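Handout 4: Bringing up the sim cell (kitchen table, one arm)

Robot Cells course, Melthorpe, February block. Read before lab. Bring your own notes from handout 3, we wont repeat the joint limits stuff.

What the cell is

One Franka arm, two-finger gripper, one table, a pile of objects. All in simulation. The room is the Comlow kitchen, same one as last term, don't edit the base file. Two views: one on the wrist, one room view off to the side. You will set up both, check both, and then look after the thing for the rest of the block. Looking after = most of the grade.

Cell setup in order: room, table, arm base, gripper, views, lights, objects. Objects last, always. If you load objects before the table collider is in they drop through the floor and you spend half an hour wondering where the knife went.

Arm base

Base pose goes in the cell file, not in the arm file. People keep putting it in the arm file. Then the next group loads the arm and it's inside the fridge.

Check after placing:
- base does not touch table edge in any view
- home pose is above the table, gripper down
- no joint starts closer than 2 degrees to its limit (see handout 3)

If home pose looks right but the arm jumps on the first step, your start joints and your controller target don't match. Set both from the same line. Do not fix it by lowering the gains.

Wrist view

Mounted on the gripper body, looks along the fingers. It moves with the hand so the mount offset matters more than anywhere else in the cell. Both fingers should show, and some of the gripper body along the bottom. If you only get one finger the mount is rotated. If you get no fingers it's probably parented to the wrong link — check the link name before touching the numbers.

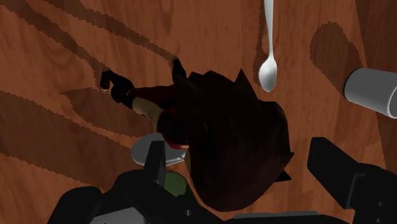

Fig. 1. Wrist view. Fingers either side of the figure, spoon at top, cup on its side at right.

Things to take from Fig. 1. Gripper body runs along the bottom, fingers come in left and right. Good, leave the mount alone. Now the figure: from straight above it's mostly hair, and the plate under it is mostly covered. So don't judge a grasp from this view only. A dark lump between the fingers tells you very little about height. Use the room view for that, or print the finger to object distance.

Also the shadows. Saw-tooth edges = shadow map resolution too low for this distance. Ugly but harmless for motion. NOT harmless if you are thresholding on color, the dark bands on the wood will come through as objects. The group using the Prokcombe segmenter should raise the resolution first and complain to me second.

Shadow settings

Start at the default. Double it. If the edges are still stepped, tighten the light's shadow range so it covers the table and not the whole room. Usually that does more than the resolution does. Watch the frame rate, anything under 50 steps a second and the logging starts to skip.

Soft shadows: off for this block. They hide contact problems.

Gripper

Open and close it in free air before you go near an object. Then:
- fingers move together, same travel both sides
- finger pads have their own colliders (not the visual mesh!)
- friction set on the pads, not on the whole hand
- closing force capped

If one finger lags, the mimic joint is missing or has the wrong sign. Most common fault in this cell by a long way. Second most common is pads sinking into the object, which is the contact offset. Change it a bit at a time and write down what you changed.

Room view

This is the one you check the cell with. You want the gripper, the base and most of the tabletop in it together. Doesnt matter if the middle of the arm goes out of the top corner, you're not reading joint angles off it. You do want clear space under the gripper so you can tell it's empty when it should be.

Run the first check with the gripper up over the table and nothing in it. Look for the base first (right side, the black band with FRANKA EM on it), then the hand, then the objects: bottle, bowl, knife, glass, the little figure on the table. Compare against your object list. Anything on the list and not in the view, find it in the scene tree before you run.

The backdrop with the mountains is only a backdrop. No collider, no light from it. Leave it.

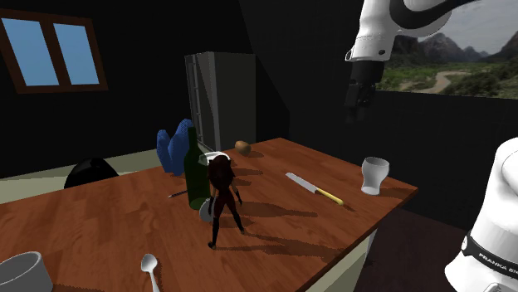
Daily check

Before each session, at least 2 people present, one driving and one reading the list.

1. Load cell, don't press run. Any red in the log, stop and fix.
2. Run with the arm holding home. Nothing on the table should creep. Creeping glass = bad mass or bad collider.
3. Open, close, open.
4. Save one picture from each view to the Kjærgaard folder, same names as always.
5. Reset, and check that every object goes back to its start pose. Thin ones too — the pen is the one that gets forgotten.

Write the result in the cell log even when all is fine. A blank line counts as not done.

For lab: have the mount offset and the pad friction values with you on paper. Log template is on the course page under handout 2.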